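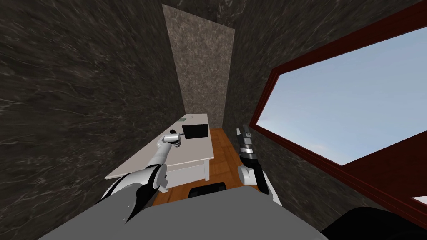 Stone in small rooms: sealing, cleaning and what to ask before you buy

Dark veined stone has been the most asked-about finish at the Bramgate showroom since June, and most of the questions have been about hallways, powder rooms and narrow studies. Katsuhiko Oshima looks after stone at Bramgate and has put together these notes from the questions that come across the counter.

Start with the slab, not the sample. A sample tile is cut from one spot and will tell you the base colour and very little about the veining. Two slabs from the same block can look quite different once they're up, and a vein that seems faint on a hand-sized piece may run the full height of a wall. Ask to see the slabs you'll be getting, stood upright, in daylight if the yard can manage it. If you want the veins to line up from one panel to the next, say so before anything is cut. Matching uses more stone and you will pay for the offcuts.

Polished or honed is mostly a matter of taste on a wall. On a floor it matters more. Polished dark stone shows dust, footprints and every drip from the kettle. A honed finish is flatter in colour and hides more of the daily mess, but it marks with oil and needs sealing more often. Oshima steers people with kids or dogs towards honed, and towards a textured finish for anything near an outside door.

Many of the stones sold as black marble are true marble, and marble etches. Lemon juice, vinegar, wine and most bathroom descalers will leave a dull spot that no amount of wiping will shift. Sealer slows down stains but does nothing about etching. Light etching on a honed surface can often be rubbed back at home with a fine pad and some patience. On a polished surface it's a job for a tradesperson.

For sealing, we stock the Uchida penetrating sealer in one-litre bottles. A bottle does around 19 square metres of honed wall. Put it on with a lint-free cloth, leave it for the time on the label, and buff off anything still sitting on the surface. Leftover sealer dries to a haze, and on dark stone you will see it from the doorway. Do a test patch behind a door first. Floors want 2 coats.

Day to day, warm water and a pH-neutral cleaner are enough. Keep the cream cleansers and anything with bleach in the cupboard. Dry the floor with an old towel if your water is hard, particularly on black, where the mineral spots show up white.

Check the wall before you order, too. Stone panels are heavy and ordinary plasterboard has a limit on what it will carry. The installer should ask what is behind the board and what adhesive you plan to use. If they don't ask, bring it up yourself. Thin panels on a backing are lighter and can suit an older house, although the edges need trim wherever they meet a window frame or an outside corner.

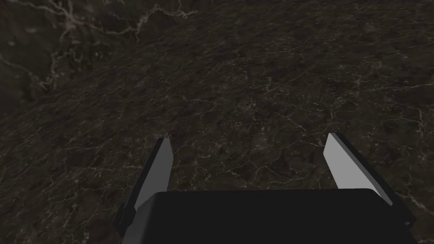 Colour is the other thing people ask about. Black walls on both sides of a narrow room will make it feel narrower, and some customers like that. If you don't, a brown or grey stone at one end gives the eye somewhere to stop. Timber trim in a red or honey colour sits well against black, and it's a lot cheaper to change later than the walls are.

The Tirport yard has 400 by 400 honed tiles in stock now, and full slabs are by appointment. Quote code 869 for the newsletter price on Uchida sealer, at either the Bramgate counter or Tirport. Oshima is at Bramgate on Mondays until 3 pm and is happy to look at photos and rough measurements.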